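Roald Eklund
@roaldeklund

Thread: Wir haben im Mai die Nebenkostenabrechnung für unser Haus zum ersten Mal selbst geprüft. Ein paar Notizen dazu, weil mehrere gefragt haben.

Ausgangslage: Nachzahlung von 363 Euro für eine Zweizimmerwohnung. Im Jahr davor hatten wir noch ein kleines Guthaben. Verbrauch fast gleich, Personenzahl gleich.

Erster Schritt war Belegeinsicht. Man schreibt der Hausverwaltung, bei uns Petridis, und bittet um einen Termin. Kam nach einer Erinnerung.

Pavithra Rai aus dem Erdgeschoss war mit. Zu zweit geht es schneller, eine liest vor, einer schreibt auf. Wir haben gut zwei Stunden gebraucht.

Auffällig war der Posten Hauswart. Darin steckten auch Reparaturen an der Haustür und am Kellerlicht. Instandhaltung ist nicht umlagefähig, das gehört raus.

Zweiter Punkt: Gartenpflege. Die Rechnung der Firma Flirkis galt für zwei Häuser, verteilt wurde sie aber nur auf unseres.
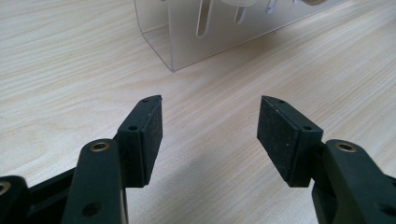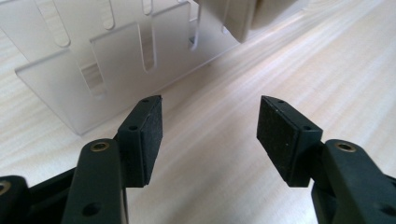

Weiter mit dem Verteilerschlüssel. Im Mietvertrag stehen bei mir 60 Quadratmeter, in der Abrechnung etwas mehr. Klingt nach wenig, zieht sich aber durch fast alle Posten.

Der Widerspruch muss nicht kompliziert sein. Bei uns eine Seite: Posten, Betrag, Grund. Per Einschreiben geschickt, Kopie behalten.

Fristen, grob: Der Vermieter hat nach Ende des Abrechnungszeitraums zwölf Monate Zeit für die Abrechnung. Danach habt ihr zwölf Monate ab Zugang für Einwände. Bei Kalenderjahr als Zeitraum kommt die Post also oft erst kurz vor Silvester.

Die Nachzahlung habe ich unter Vorbehalt überwiesen — das hat mir die Beratung beim Mieterverein so empfohlen. Andere im Haus haben nur den unstrittigen Teil gezahlt. Lasst euch das für euren Fall erklären.

Fünf Wochen später kam die korrigierte Abrechnung. Hauswart gekürzt, Garten halbiert, Fläche angepasst. Von der Nachzahlung blieb ein kleiner Rest.

Heizkosten haben wir nicht angefasst. Die Ablesewerte passten zu meinen eigenen Notizen. Schreibt euch die Zählerstände zum Jahreswechsel auf, mit Datum.

Nachtrag: Barry Treloar fragt nach Kopien. Fotografieren mit dem Handy war bei uns kein Problem — vorher kurz Bescheid sagen.

Den Musterbrief tippe ich am Wochenende ab und hänge ihn hier an.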